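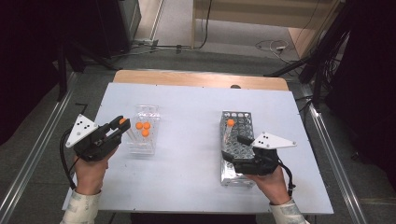

Test Tube Racks: Perforated Metal and Clear Plastic

Print this page | E-mail this page

Jasau lists two racks that do much the same job, and the catalog would like you to buy both. We're not convinced most benches need the pair.

The clear plastic rack is the cheaper one. It's light, you can see through it, and small parts such as the orange balls show up well in it. Light also means easy to knock over, and the listing's claim that it "stays put" deserves a raised eyebrow. Wipe it with a soft cloth. Clear plastic scratches, whatever the leaflet says.

The metal rack is the one to spend money on, if you must. The round holes run in a regular grid, and there are more perforated plates under the top one, so a tube has something to pass through on its way down. Pelkonen quotes a limit of 130 degrees for the metal version. We'd like to see the test behind that number before putting it in anything hot.

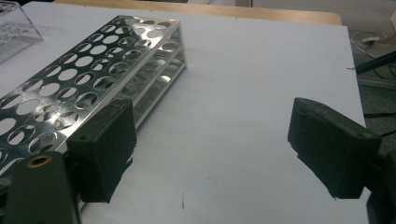 Metal rack, top plate and open side. Polished finish – expect glare under overhead lights.

Check your tubes before you order. "Fits all standard sizes" is printed on the box, and it's the sort of line that gets printed on boxes. Try one tube first – a loose one leans.

Metal rack: item 11, sold singly
Plastic rack: item 2, sold singly
Carton quantity: 200, either type
Ships from: Gosport
Returns: unused only, to the Unley counter

Related items
Jasau tube brush set
Pelkonen drying tray
Rack labels, white
Spare clear tubes

Print | E-mail to a friend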